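Clearing the table: where small arms stand

Rerell's bench notes for November cover one chore, picking up a mug and setting it down somewhere else. The short version is that low-cost printed arms can do it on a bare table and still fall behind on a crowded one.

The test used a single arm with a two-finger gripper and a policy trained on 2,000 teleoperated demonstrations. Each trial began with the mug upright and the handle at a random angle. A trial passed if the mug ended inside the target zone, still upright, within 14 seconds.

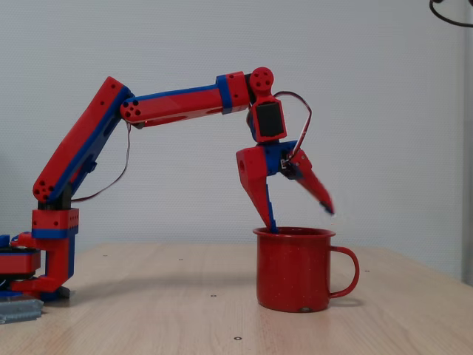

One finger at the rim of a red enamel mug, the other swinging wide.

Rim grasps did better than handle grasps. With one finger inside the mug and one outside, the gripper tolerates a fair amount of position error, and the handle angle matters less. The weak point is height. If the inner finger goes too deep, the wrist tilts the mug before the grip closes.

Of 3,000 trials on the bare table, 1,740 passed. Most failures were timeouts, where the arm hovered and corrected without committing. Tipped mugs came second. Rerell did not score trials with liquid, and the cluttered-table set is still being labeled.

Skastulix plans to repeat the protocol at its Dorkness shop, with shallow parts bins in place of mugs. Print files and the scoring sheet are available to members on request. Please state which servo firmware you are running.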